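Filed under: Workshop Notebook / Food Writing / Drafts & Testing

July, 7:40 a.m.

Second pass on the Plokden cookbook manuscript. Savita sent the headnotes for the bread chapter last night and wants to know if the voice holds up. I read all of them before coffee, which may not be fair to her, and again after. My opinion didn't move much.

The bio first, because Gordon keeps asking. It says the author has "tested every recipe 33 times." I don't believe it. Kobe went through the kitchen logs and found two full bakes of the rye, one with the oven temperature missing. Cut the line or let Ankica supply a number she can stand behind. A plain list of what she has published would do more for me than any claim about testing.

The headnotes run long. The one for the flatbread spends 69 words on her grandmother's window and never mentions that the dough is sticky enough to scare off a beginner. I'd trade most of the window for one sentence on the dough. Savita thinks readers buy these books for the window. Maybe. I'd like to see somebody cook from it first.

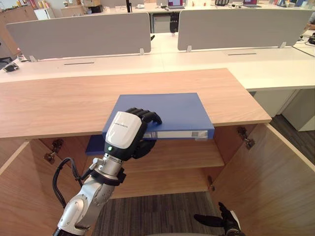 Word count for the chapter is 3453, headnotes included. Bruterport asked for less and I expect they'll ask again. Lalit suggests dropping the essay on flour, but that's the only part where she sounds like she's arguing with someone, and I'd fight for it. The soda bread can go. It reads like every other soda bread in print.

Title: still "Adugna." Sales likes it. I don't know what a person in a bookstore is supposed to make of it with no subtitle – Gordon's answer was "they'll be curious," and I have heard that before about books that were later pulped.

Blurbs: the draft jacket calls the prose "luminous." Please no. Ask Kobe where that came from.

Test notes, mine, rye only: followed the page exactly. Rise time given as "until ready." Ready how? I waited until it looked doubled and got a decent loaf with a tight crumb near the base. Could be my flour, could be the instructions. One loaf doesn't settle it, so I'll bake it again with the timer on and write down the room temperature this time.

To do:
– mark up the flatbread headnote, send to Savita
– ask Ankica about the testing claim (politely)
– get Lalit's cuts in writing
– Grorkon page samples: check that fractions are readable at that type size, they weren't last time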